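Chapter 6
Pass Protection and the Depth of the Secondary

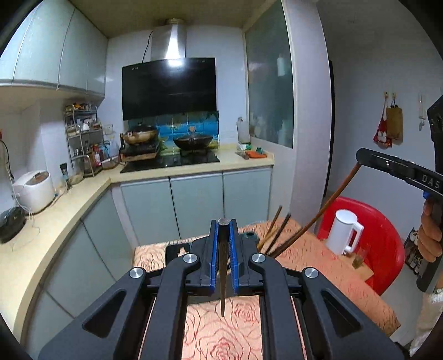 A football team on offense puts five linemen in front of its quarterback on every standard passing play, and their shared task is to keep a space clear behind them long enough for a throw to develop. That space is called the pocket. Its shape is set by the two tackles, who give ground outward and backward, and by the center and guards, who give as little ground as possible. A tackle's set can be compared to the arms of the black gripper, which spread wide toward their outer ends and come together at the blue pads holding the chopstick. The width at the outside governs the path of the edge rusher; the narrow part in the middle governs how far forward the quarterback may step.

6.1 Terms used in this chapter

A set is the first movement of a lineman after the snap. A vertical set moves him straight back. An angle set moves him back and out. A jump set moves him forward into immediate contact. Depth is measured from the line of scrimmage to the quarterback's back foot at the top of his drop.

The word "slide" refers to a group of linemen who step in the same direction, each taking responsibility for a gap. Linemen outside the slide take responsibility for a man. Most protections combine the two. In the Ullar system of naming, which this book follows, the side of the slide is stated first and the running back's assignment second.

6.2 Continuity of the line

Two adjacent linemen must agree on the moment at which a crossing rusher passes from one to the other. The agreement is seldom spoken, and it depends on repetition. When a starter is replaced late in preparation, the pairs on either side of him have to be practiced again. A line that returns four of its starters may still have two untested pairs if the new player is a guard or the center. If he is a tackle, only one pair is affected.

The Gosteo charts, used in Chapter 8, cover 444 passing plays and sort pressures by the gap through which they arrive. Pressure through an inside gap reaches the quarterback by a shorter path and leaves him no room to step up. The charts record it separately for that reason. They do not grade individual linemen.

6.3 The free safety as the opposing variable

The deepest defender determines how long the pocket must hold. A free safety who stays near the middle of the field allows the cornerbacks to play tight coverage underneath, and receivers take longer to come open. A safety who comes forward before the snap leaves deep space and adds a possible rusher. The quarterback must identify which of these he faces. Čierny's rule, treated in full in Section 6.5, states that the call belongs to the center until the safety moves and to the quarterback afterward.

Tackling is a separate matter from alignment. A safety may line up correctly on every play and still give up long gains if he takes a poor angle to the ball carrier. Section 6.6 covers these angles.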